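Nerside Hilfeforum
Bereich: Historische Fahrzeuge und Händlerdrucksachen

Verkaufsprospekt und Preisblatt aus einem Händlernachlass: Datierung und Aufbewahrung

Eingestellt von Archivkreis_Teteck am 2024-07-16

Unser Verein hat aus der Auflösung eines früheren Autohauses einen Bestand von 217 Drucksachen übernommen. Darunter befinden sich mehrere Verkaufsprospekte der Marke Trastov sowie ein loses Preisblatt, das offenbar im Ausstellungsraum auslag. Weder die Prospekte noch das Preisblatt tragen ein Erscheinungsjahr. Auf der Rückseite ist jeweils eine Drucknummer angegeben, daneben der Stempel des Händlers.

Wir bitten um Auskunft zu folgenden Punkten: Lässt sich die Drucknummer für eine Datierung heranziehen? Dürfen die rostigen Heftklammern entfernt werden, oder mindert dies den dokumentarischen Wert? Welche Hüllen sind für eine dauerhafte Lagerung geeignet? Eine Veräußerung ist nicht vorgesehen. Die Stücke sollen verzeichnet und auf Anfrage zur Einsicht vorgelegt werden.

2 Antworten

Papierstelle_Gill

Zu Ihrer Anfrage nehmen wir wie folgt Stellung.

1. Datierung
Die Drucknummer bezeichnet in der Regel den Auftrag der Druckerei und nicht das Modelljahr. Sie ist nur dann aussagekräftig, wenn Vergleichsstücke mit gesichertem Datum vorliegen. Zuverlässiger ist der Abgleich der abgebildeten Ausstattung mit den Werksunterlagen: Kühlergrill, Radkappen, Form der Rückleuchten, Anordnung der Instrumente. Bitte beachten Sie, dass Prospekte häufig mit retuschierten Aufnahmen des Vorjahres gedruckt wurden. Das Preisblatt ist gesondert zu betrachten. Ist eine Gültigkeit »ab März« ohne Jahr vermerkt, hilft mitunter der Vergleich mit Anzeigen in der Lokalpresse. Auch der Händlerstempel kann den Zeitraum eingrenzen, sofern die Anschrift oder die Rufnummer später geändert wurde.

2. Heftklammern
Rostende Klammern sollten entfernt werden. Legen Sie das Heft hierzu auf eine feste, saubere Unterlage, schieben Sie einen Streifen Polyesterfolie zwischen Klammer und Papier und biegen Sie die Schenkel einzeln auf. Die Klammer darf keinesfalls herausgezogen werden, solange die Schenkel anliegen. Eine erneute Heftung ist nicht erforderlich; die Lagen können in einem gefalteten Umschlag aus alterungsbeständigem Papier zusammengehalten werden. Der Eingriff ist im Verzeichnis zu vermerken.
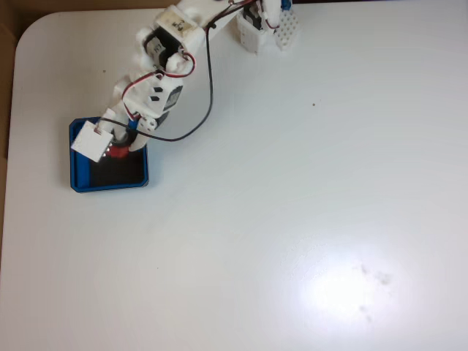
3. Hüllen und Lagerung
Geeignet sind Hüllen aus Polyester ohne Weichmacher oder Umschläge aus säurefreiem Papier. Hüllen aus PVC sind auszusondern, auch wenn sie bereits vom Händler verwendet wurden. Großformatige Stücke sind liegend aufzubewahren. Vorhandene Knickfalten sollten nicht geglättet werden, bevor eine Restauratorin oder ein Restaurator das Papier beurteilt hat.

Für die Erfassung empfehlen wir einen Scan mit 300 dpi. Rückseiten und Stempel sind mitzuerfassen, auch wenn sie auf den ersten Blick unbedeutend erscheinen. Signaturen sind mit weichem Bleistift auf der Hülle anzubringen, bei Papierumschlägen vor dem Einlegen des Stücks.

Prospektfreund_Nord

Zur Datierung: Bei mir liegen 4 Prospekte von Trastov, alle mit Drucknummer, und die höhere Nummer gehört immer zum neueren Modell. Meines Erachtens kann man sich daran durchaus orientieren. Klammern lasse ich grundsätzlich drin, Sammler legen auf den Originalzustand Wert. Zu den Hüllen kann ich nichts beitragen, meine Stücke liegen im Ordner. Sollten in dem Bestand Doppelstücke vorhanden sein, bitte ich um Nachricht über das Forum.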